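The Third Plate

Tâm Khổng learned the word "bench" on her first morning in Wavham, and for some days she thought it was only a thing in a park. At Sterarden the bench was a place where a person worked. Each bench had a mat, a shelf and a bin underneath, and each person kept her own bench in her own way, and you did not move another person's tape.

Her bench was the last one before the window. It had belonged to a woman named Hà, who had gone home to her family in August and left behind a chair cushion, a pencil and a sheet of paper folded in four. The paper was a letter to whoever would come next. It was written in Vietnamese, and this surprised Tâm so much that she read it standing up, with her coat still on.

"Dear person," it began. "Maybe you cannot read this. Then ask the man at the gate to throw it away. But if you can read it, please listen to me. The foreman will tell you how to pack. He is a good man but he has never packed. I will tell you how to pack."

After this came two full pages.

Tâm kept the letter in the inside pocket of her coat. She was thirty-six years old, she had been a teacher of geography, and she did not think that she needed two pages to put metal into a box. The plates came in, they went into the box, the box was closed. Later somebody in a distant city would build a computer, and he would take out the plate and press it into the back, where the cables go in. He would cut his finger a little, probably, and he would never think about the bench before the window. That was all of it.

She was wrong, and she found this out on a Thursday, when a box was returned from Altent.

Altent was the customer. People in the building spoke of Altent the way her grandmother had spoken of the weather, with lowered voices and always expecting something. Altent took 4,000 boxes every month. The returned box stood open on the foreman's desk, and in it the plates had slid one over the other on the road and made long scratches, thin as hair. One ear of metal was bent.

"It is from your bench," said the foreman. He did not say it in an angry way. He turned the box so that she could see the stamp.

"Yes," said Tâm.

"It happens."

"How many times does it happen?"

He thought. "With Hà it did not happen," he said, and then he was sorry that he had said it, and he offered her a mint.

In the break she did not go to the canteen. She sat on the cushion that was not hers and opened the letter again, and this time she read it as she used to read the papers of her best pupils, slowly and looking for the place where she could disagree.

"First, the lid," wrote Hà. "The lid must stand up behind the box by itself. If it falls on your hand it is not folded well, and a lid which is not folded well will not close well. Fold it on every line, also on the lines which seem to be there for no purpose. Second, the strips. Put out your strips before you begin. Put them in rows. You will think that it is a waste of time. I put them in rows because then my hand knows where they are, and my eyes can stay with the plates. Third, look at the plates. They have a face and a back. I know that they have no face. But look at them for one week and you will see it."

Tâm looked up at the shelf. She looked for a long moment, chewing her bread.

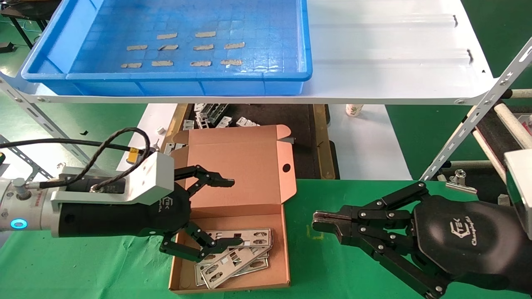 She had started to lay out the strips already in her second week, and she could not say when, or from whom she had taken it. Nobody had shown her. It was possible that she had seen it in the letter on the first morning and that her hands had remembered it while she was busy with being offended. She used to tell her pupils that a river does not choose its valley. They had written it down, and she had been rather proud of the sentence.

She washed her hands and came back before the others.

The first plate she took by its folded rim. It was very light. She held it toward the window, and the gray light of the yard came through all its openings, the ovals and the long ones, and lay on her sleeve in small pieces. She turned it. Then she turned it back. On one side the metal was a little softer to the thumb, she thought, and on the other side one could feel where the machine had pushed through.

"Good afternoon," she said to it in Vietnamese, very quietly, and she was ashamed at once, and looked behind her.

She did 16 boxes before the bell, and this was few. The woman at the next bench did her usual 36 and asked if Tâm was ill.

"I am reading," said Tâm.

The woman looked at the bench, where there was nothing to read, and went to get her coat.

In the evening, in the room which she rented above the bakery, Tâm wrote an answer. She had no address, but this seemed to her a problem for later. She wrote the date on top, 17 February 2026, because a letter without a date was a thing she had never accepted, from anybody.

"Dear Hà," she wrote. "I am the person. I can read it. I must tell you that I was arrogant and that a box came back. Since the middle of today I do it as you say, only I disagree in one point. You write that the third plate should lie exactly on the second. I think that it should lie a little crossed when you put it in, so the fingers can find it, and only at the end you make it straight and put the strip. I tried both. Please tell me if there is a reason for your way which I do not see."

She read it through and it seemed too much like a complaint. So she wrote also about the window, and that the tree in the yard had lost a large branch in the storm, and that the foreman still had the same mints, or she supposed that they were the same. She wrote that the cushion was good for her back. She asked whether Hà wanted to have it again.

The next day she brought the letter to the man at the gate. He was close to 80 and had been at the gate under three owners, and he kept a drawer with things which people had forgotten: gloves, keys, one shoe of a child.

"For Hà," said Tâm. "Do you know where she lives now?"

He took the envelope and held it far from his eyes. "She telephones," he said. "On Sundays, when it is quiet here. She asks how is the new one."

Tâm did not know what to do with her hands. "And what do you tell her?"

"I said that you do not talk much and you put the strips in rows." He opened the drawer, moved the shoe to one side and laid the envelope there, with the name up. "She laughed a lot. I did not understand why. She said, then she has read it."

A truck from Altent was waiting at the barrier and the driver had begun to use his horn. The old man pushed the button, the barrier went up, and Tâm walked across the yard, past the broken tree, with her coat open. It was still ten minutes before the shift. She wanted to fold some lids.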